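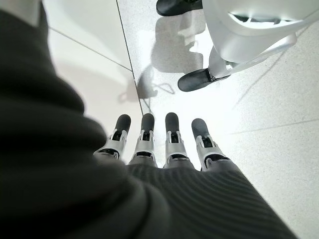 Figure 1. Four-fingered hand over the tiled floor, wrist view. The forearm and hand base are covered by a knitted sleeve.

Can a Robotic Hand Tidy a Floor? Report on the Dallorham Household Tasks Project

1. Aim

The project asked whether a multi-fingered hand can pick up the small things that people leave on a floor, at a pace and reliability that would be of use in a home. Vacuuming and mopping robots already cope with open floor. They do not clear it first, and the clearing is the part of the chore we studied.

2. Method

We chose three kinds of item: a cotton sock, a plastic bottle cap and a paperback book. Each trial began with one item on the tiles and the hand above it. A trial counted as a success if the item was lifted and released into a tray without help. We ran 200 trials, shared between the items as evenly as the timetable allowed. Grasp positions were planned with Trodik, the software used in our course, from the wrist view alone.

3. Results

The sock was the easiest item. It gives way when pressed, so an error in finger height did little harm, and most failures came from the fabric slipping out during the lift.

The bottle cap was harder. If one fingertip touched first, the cap slid away across the tile and the remaining fingers closed on nothing. Lowering the hand more slowly helped, but a single pick-up then took nearly 5 minutes including retries.

The book was lifted only when it overhung a second book. Flat on the floor, it offered no edge that a rounded fingertip could get under.

4. Discussion

Glossy tile is a poor surface for this work. Bright reflections wash out parts of the view, and a pale item on pale tile was often missed by the planner. Grout lines were twice taken for the edge of an object. Repeating the trials under softer lighting would show how much of the error is due to vision – we suspect a good deal of it.

The Llanos method, which drags an item against a fixed stop before grasping, was not tested. It may suit the cap. For the book, a thin nail or blade on one finger seems a better route.

On these results the hand can collect socks under supervision. It cannot yet be left to clear a room. Further trials on carpet are planned for July.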